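Moving to Bivgate, is a tumble dryer worth it in a small flat?
Home and Garden > Laundry and Cleaning

pennyfarthing_88
2023-01-14
Hello all! We've just moved into a second floor flat in Bivgate (no garden, no balcony, one very small bathroom) and I'm losing my mind over drying clothes. Everything takes three days and then smells of pond. My other half wants a heat pump dryer, the one he's got his eye on is the Mansilla and it's just under 600 quid. I say we could buy a heated airer and a dehumidifier for less and still have change for a curry. It's the thick stuff that gets me – sweatshirts, towels, bedding. T-shirts I can cope with. What do you lot do? 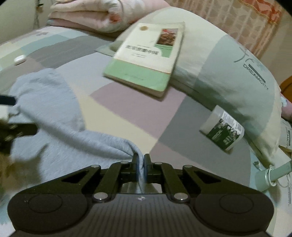
mossyloaf
Dehumidifier, every time. We got a Watley one last February and put it in the box room with the airer and the door shut. Jumpers dry overnight. It was 394 pounds for the big one, but it's sorted out the black spots on the windows too, so I count that as a win.

gus_on_the_hill
Going to disagree with mossyloaf there. We had one for two winters and it sounded like a bus idling outside the bedroom. Sold it and bought a dryer and I'd never go back. Duvet covers in and out before tea!

mossyloaf
Ours isn't that loud, Gus. You did have it in the bedroom though, by the sound of it. Shut the door on it.

gus_on_the_hill
What door, it was a studio :)

pennyfarthing_88
Ha. We do have a door at least. Bedding is my real problem, a double sheet over the airer just blocks everything underneath it and I end up draping it round the flat like a ghost. 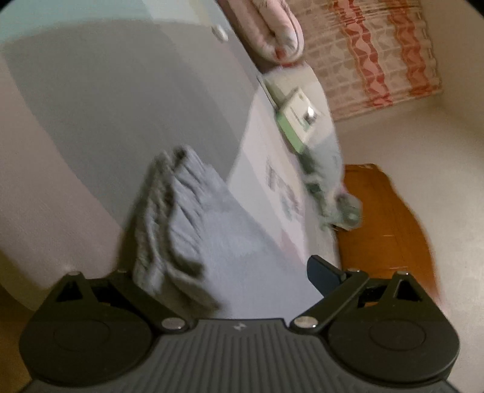

tealeaf_brollcombe
Can you dry a double sheet on an ordinary airer without it going musty? Fold it lengthways once, hang it over the top two rails only, and turn it after a few hours. I'd give it an extra spin first as well, that made more difference than anything else for me.

gus_on_the_hill
Extra spin, yes, I'll agree with that one. Still say get the dryer.

pennyfarthing_88
Tried the extra spin this evening and the towels came out so much lighter! Going to look at dehumidifiers in Brollcombe tomorrow. He's sulking.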